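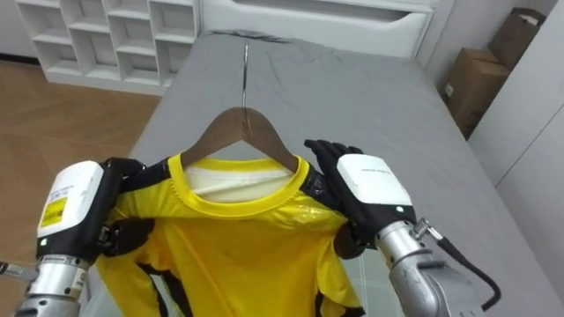 Two hands, one jersey, one hanger.

Joltach wants its robot doing room turnaround at our staff lodgings by March. I've cleaned there for 20 years, so I was asked to look over the pictures and write what I thought. Management's version is in the newsletter.

The brochure says 200 garments a shift. It doesn't say who picks up the ones on the floor, or who gets called when a sleeve catches. I asked both and was told the answers are "in development."

Yellow cloth over the pillows, robot up on its wooden platform. I'd like to know who carries that platform from room to room. We have 193 rooms.

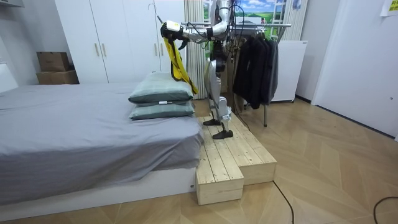 At the rack

The gripper has the jersey by its lower edge, with a tan coat hanging behind it. Our racks are usually packed a lot tighter.

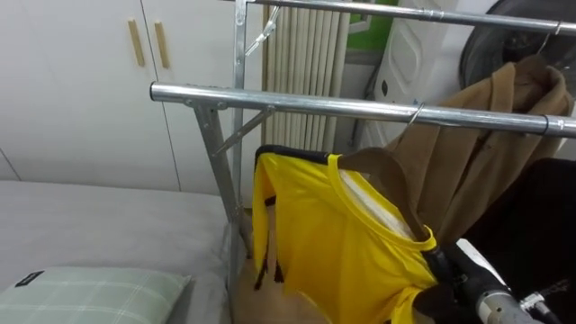

Ritu Joshi on the evening crew asked whether her hours change. She was told her job becomes "supervision," at the same pay, with 4 machines to watch. She has not seen that in writing and neither have I.

Back over the bed, a hand at each shoulder of the shirt. Fine, it can hold a shirt up.

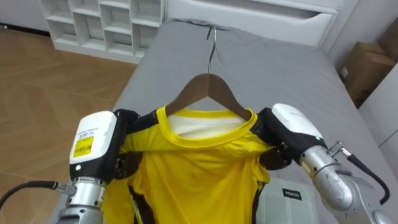 The laundry at Gorkholm was promised lighter work too, and they lost their second break. Comments go in the box by the time clock until the end of the month.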